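When the Limits Did Not Load: An Interview on the April Simulation Fault

Staff and partners of the Lomari manipulation program will have seen the short notice issued in April, when all evaluation runs in the tabletop simulation were suspended and a planned transfer to the physical cell was put off. Fidel Montecinos, who led the review of the fault, agreed to go over the findings in more detail than the notice allowed.

The fault concerned the file that tells the arm controller how fast each joint may move and how hard the gripper may close. A routine change to the scene had renamed one of the arm's links. The limits file still used the old name. The loader found no match, wrote a warning to a log, and started the run with no limit at all on that link.

"A missing limit should stop everything," Mr. Montecinos said. "Ours was treated as a blank field. The program filled the blank with the largest number it could accept and carried on." 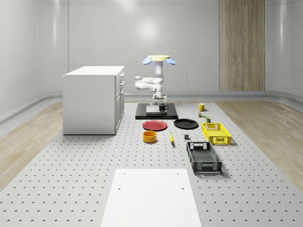 The first sign was a run in the mug task that finished far too early. The operator on shift thought the clock was wrong and restarted the job. A second run ended the same way. By then the overnight batch, which held 80 runs, was already in the queue, and it was allowed to proceed.

Mr. Montecinos does not fault the operator. "The screen showed a completed task and a green status. We had taught people to look at the status. If you want a person to stop a batch, you have to give that person something that looks like a problem, and we had not done so."

Of the 80 runs, 14 contained joint speeds above the figure permitted in the physical cell. In 2 of them the simulated gripper met an object hard enough that the contact solver gave up and reset the object's position. Both were scored as successes, for the scoring script checked only where things had come to rest.

That scoring error occupies more of the written review than the fault itself. Mr. Montecinos said this was deliberate. The renamed link could be corrected in a few minutes, and was. The scoring script had been in use since the start of the program, and every earlier result now had to be checked against the stored joint data.
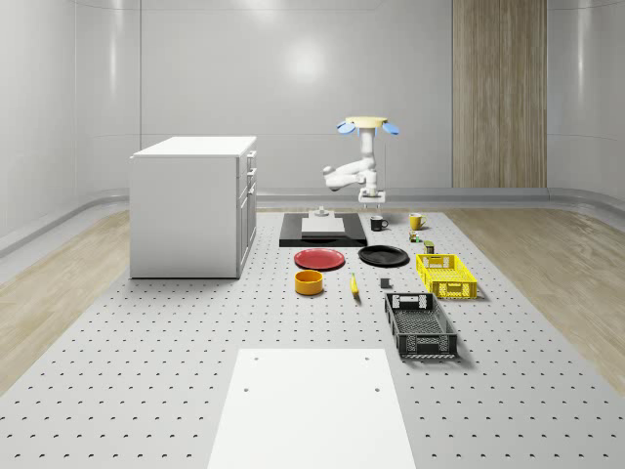
He was asked to describe the state of the work at the time. The team was preparing to move a trained policy from simulation to the arm in the Povico building, and the batch was the final step before approval. The approval form asked for a success rate. It did not ask for peak speeds or contact forces, although both were recorded.

"Somebody would have carried that policy down the hall with a very good score attached to it," he said. "The physical arm has its own limits, set in its own controller, and I expect they would have held. I would not want to have found out that way. There are people working beside that cell."

The excess speeds came to light the next morning at 7:30, when an engineer in the Sepúlveda group opened the joint records for an unrelated purpose. She was comparing two versions of a motion planner and found that one joint had crossed most of its range within a few time steps. She stopped the queue herself and then told the team lead. The review commends her for taking those steps in that order.

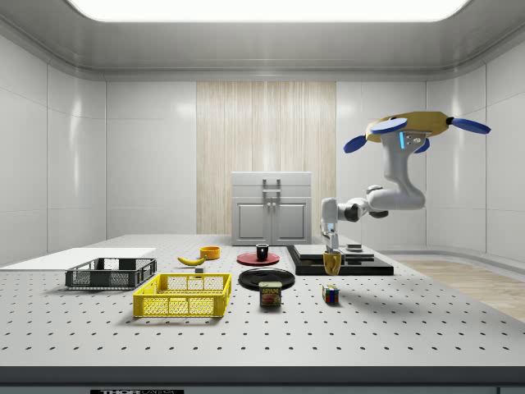 Could the same fault have damaged equipment?

The fault existed only in simulation, and no equipment or person was exposed to it. The physical cell uses a separate limits file, which was inspected and found correct. The review still classes the event as a safety matter, as simulation results are used to decide what may be run on hardware.

Several changes are now in place. The loader refuses to start if any link in the scene lacks an entry in the limits file, and it prints the name of the link on the operator's screen. The Fanero scheduler, which passes jobs to the simulation machines, runs one trial job and waits for its speed report to be accepted before it releases a batch. The approval form has been extended to include peak speed, peak contact force and the number of solver resets.

Mr. Montecinos was less satisfied with the matter of warnings. The log for a normal run contains a great many of them, most of them harmless, and the one that mattered sat among the rest. 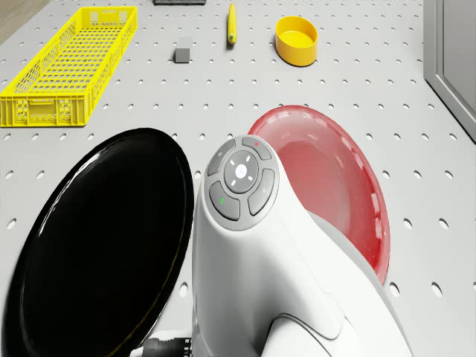

Lomari Department of Robot Safety and Simulation Review

"We have started sorting them," he said. "It is slow work. For each one, an engineer has to decide whether it can be removed, whether it should stay, or whether it should stop the run. Some of those engineers did not write the code in question, and the people who did have moved on to other groups."

Asked whether the renamed link should have been caught when the scene was changed, he said that it should. The change had been reviewed by a colleague who looked at the scene file and found nothing wrong with it, and there was nothing wrong with it. The limits file was kept in another folder under another owner. The two files have since been placed together, and a change to either one now requires a check of both.

Earlier results are still being scored again under the corrected script. Until that is finished, groups that wish to cite a success rate from the tabletop tasks are asked to write to the department first, giving the batch number and the version of the scene that was used.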